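Lukel (demonstration kit)

Lukel is a hand-held demonstration kit for recording household manipulation tasks, supplied by the firm Corberg and distributed to small laboratories by Marchetti. It is used to gather examples from which a control policy for a robot arm can be trained. The kit contains no arm of its own. The operator carries out the task in person, and the recorded movements of the jaws are later converted into a form that an arm can follow.

Contents

The standard kit holds 2 matched recording units, a charging base, a calibration board and a carrying case. A licence for the desktop software, Jarnetti, is included for 12 months and may be renewed. Replacement finger pads are sold in packs of 5. Arm mounts are not part of the kit and must be ordered separately, as must the longer charging lead needed where the base is kept away from the work area.

Operation

Each unit has a handle, a trigger and a wide-angle camera facing the work. Pulling the trigger closes the jaws, and the opening width is logged with the video. Position is estimated from the video and from an inertial sensor in the handle. The estimate is least reliable in front of blank walls and large bright windows, and the manual advises a slow sweep of the room before the first recording of a session.

A recording is divided into episodes, each covering one complete action such as lifting an object and putting it down elsewhere. Jarnetti marks the likely start and end of every episode from the trigger signal. These marks can be moved by hand. Episodes in which tracking was lost are flagged but kept – the operator decides whether to delete them. Two-handed sessions need both units to be started from the same base, or the clocks drift apart and the files cannot be joined.

Versions

The first version was offered in June with a single unit. The second unit was added after early buyers asked for tasks in which one hand steadies an object while the other moves it. The current software release, dated Tuesday, January 3, 2023, added the joining of two-handed files and a faster export. Older units can be updated over the charging base.

Use in household tasks

Table clearing is a common exercise with equipment of this type. It combines rigid, soft and very light objects, and the target is usually a bin with a narrow mouth. Wrappers are the harder case, as they fold under the pads and may cling to them when the jaws open. 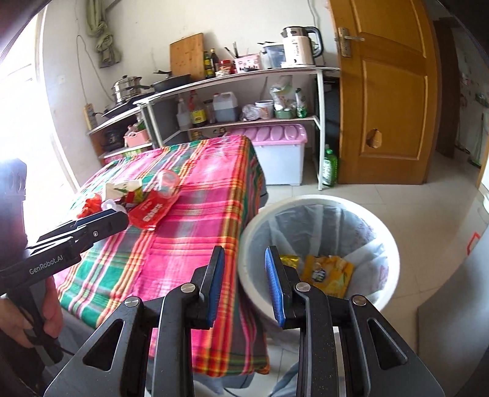

Clearing a table beside a kitchen shelf, with two hand-held grippers in use and a lined bin for the wrappers.

One user of the kit remarked that rubbish was the slowest part of any session, that thin film kept sticking to the pads, and that a plain wipe with a damp cloth between episodes did more good than changing the trigger setting. The same user thought the handle too thick for long work and would have preferred a lighter battery, even at the price of shorter sessions.

Maintenance

Pads should be cleaned with water and mild soap. Solvents harden the surface and reduce grip. The pivots need no oil. Calibration is repeated after any pad change, after a fall, and whenever the logged width fails to return to zero with the jaws shut. Units returned to Marchetti for repair are sent back with a fresh calibration file, which has to be loaded into Jarnetti before the next session.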